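Ticket: Large-print bulletin won't download
Parish office, Gruvham
Status: Open

The December bulletin loads on the Nultton site, but the large-print copy stops at page 2. Screen reader users get the first hymn and then silence.

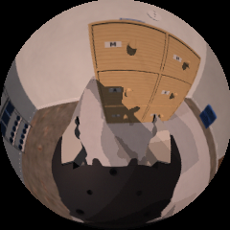

Does the regular-print file have the same fault?
Only the large-print one. The regular copy opens in full.

Cleared the cache and uploaded again at 26 point. Same result – page 2, then blank.
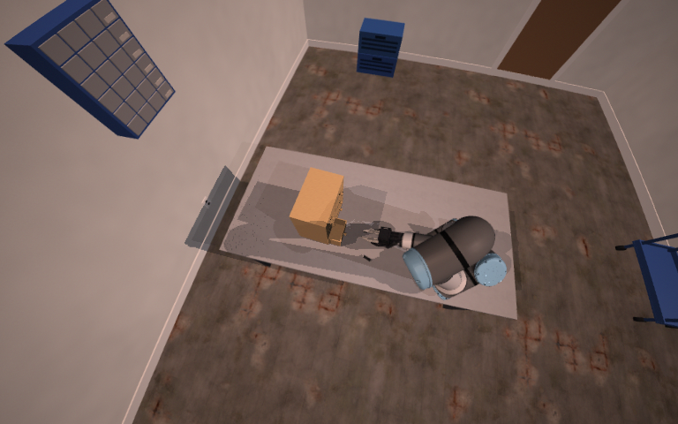

Room from above, robot arm on white base

Exported again with the Plarnalness template turned off. All 20 pages came through, but the reading order is wrong and the psalm comes after the blessing. 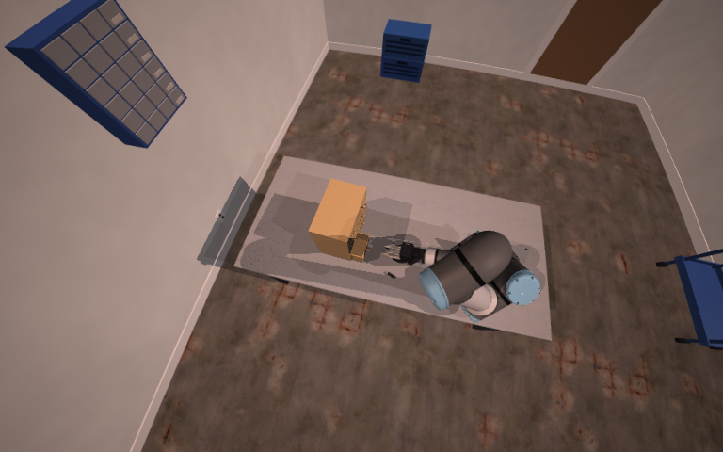

Karthikeyan Krishnan: Same here with the Mass readings. Retagging the headings by hand fixed the order for me.

Retagged the headings and sent a test copy to the office.

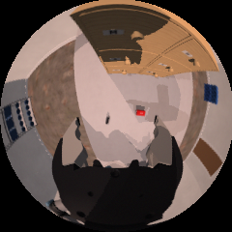 The order is now correct on both screen readers we have. The template fault is still open with Iyengar – leave it off until they reply.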